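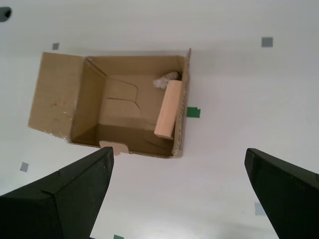 Frequently Asked Questions: Household Storage at Tonevdale

The answers on this page apply to all personal storage accounts held at the Tonevdale site. Business customers should refer to the separate terms for the Rateder building.

How do I open a storage account?

Accounts are opened in person at the front desk or by mail. Applicants must provide one form of photo identification and proof of a current home address. A deposit of $50 is payable when the agreement is signed and is returned when the account is closed, less any unpaid charges.

What sizes of unit are available?

Tonevdale has more than 400 units on two floors. Lockers are on the upper floor and are reached by elevator. Walk-in units are on the ground floor, next to the loading doors. The desk can show either type to visitors during office hours.

What kind of boxes should I use?

Any clean, sturdy box with a sound base is accepted. Banana boxes and other open produce trays are not, as they cannot be stacked or sealed. Please tape the bottom seam along its full length and across both ends. Books and dishes should go in small boxes, and no single box carried by our staff may weigh more than the limit printed on the handling form.

Can I buy packing supplies on site?

Yes. The desk sells flat boxes, tape, paper and mattress covers. Unused flat boxes may be returned for a refund with the receipt. Opened rolls of tape and paper cannot be returned.

How should boxes be labeled?

Write the account number and the last name of the account holder on one long side and on the top. Labels on the base are not read by staff. Customers who use the collection service must also complete a list of contents for each box. A general entry such as "kitchen items" is enough, except for goods valued at $300 or more, which must be listed one by one.

What may not be stored?

The following are not accepted under any agreement:
Food, including canned and pet food
Live plants and animals
Fuel, paint, solvents and gas bottles
Cash, passports and original legal papers
Tires, unless bagged and stored in a ground floor unit

Is there a collection service?

Collection is offered within the Beaulieu and Jimireck delivery areas. Bookings must be made five working days ahead. Someone aged 18 or over must be present to sign the handling form. If the crew is unable to reach the property or no one is present, the visit is charged at the normal rate.

When can I visit my unit?

Account holders may enter between 6 a.m. and 10 p.m. with their access card. The loading doors close at 8 p.m. – large items cannot be brought in or taken out after that time. A lost card should be reported to the desk at once and will be replaced for $5.

May another person visit on my behalf?

Yes, once the account holder has signed an access form naming that person. The form remains in force until it is withdrawn in writing. Telephone requests are not accepted.

Are my belongings insured?

Cover is not included in the monthly charge. Customers must either join the site plan or show a policy of their own. Policies are checked every January, and a reminder is mailed to customers whose papers are out of date.

How do I close my account?

Written notice of one calendar month is required. The unit must be left empty, swept and unlocked. Boxes and packing paper may be placed in the recycling cage beside the loading doors – please flatten them first.

Whom should I contact with a complaint?

Complaints should be addressed in writing to Mareike Nolte, Customer Accounts, at the Tonevdale office. Please include the account number and copies of any receipts.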